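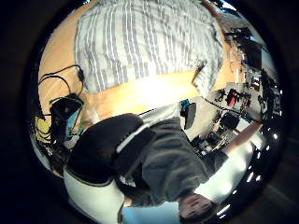

T. Ostrander

2 December 2018, Allach

Started on the cables at the wooden surface before lunch. Black on black, all of it, with two large loops running back toward the black case with the blue patch. Color coding would have helped when the setup was bought. Blank adhesive flags will have to do now. Ordered a pack from Jokport in March and only opened it today.

Procedure as used:

1. Trace each cable from the case outward, by hand, without pulling.
2. Flag both ends before disconnecting anything.
3. Coil with alternating over and under turns.
4. One hook-and-loop strap per coil, at the point where the ends meet.

The weak step is tracing. Two cables of the same diameter crossing under a third feel identical, and I followed the wrong one twice. A short tug at the far end settles it, provided the connector is already out.

Strap length matters more than I had assumed. The 130 mm straps go around a single coil with a usable overlap. They don't close on anything thicker. For the long lengths I cut from the roll and wrote the cut length on the lid of the box so it doesn't have to be worked out again.

The glare on the wood is a nuisance. The middle washes out to almost nothing and a gray flag laid there is hard to read. Tried lowering the blind, which moved the bright spot toward the window and left the rest too dim for small print. Blind back up. A matte cloth under the work would be simpler. Wiped a test area with Fludident at the dilution on the label and there was no change in the shine, so the finish itself is responsible.

The office chair with the white shell is set too high for this work. Forearms should come in level and mine slope down. The gas lift moves in one direction at present, upward. Added to the list under Ra, our heading for repairs and replacements, with the part number still to be filled in.
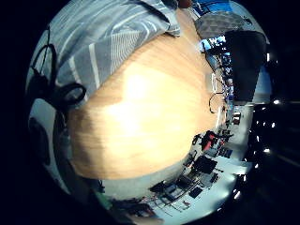 Large loops should stay large, was the objection raised while I was reaching for another strap: a cable that gets used every day keeps its shape better hanging in a wide arc than wound up tight each evening, and the straps only make sense for the spares.

I agree about the daily ones. A wide arc puts less strain on the jacket near the connector, and undoing a strap every morning costs time. Revised rule: daily cables stay in open loops off to one side, flagged at both ends. Spares get coiled, strapped and boxed. The minimum loop width I wrote down is 60 mm, for the thin ones.

Eight spares boxed by the end of the afternoon. The list inside the lid has flag text, length and connector type, in pencil.

Still open: matte cloth, chair lift, more flags. The Jokport reorder number ends in 389. The pencil is in the box with the spares.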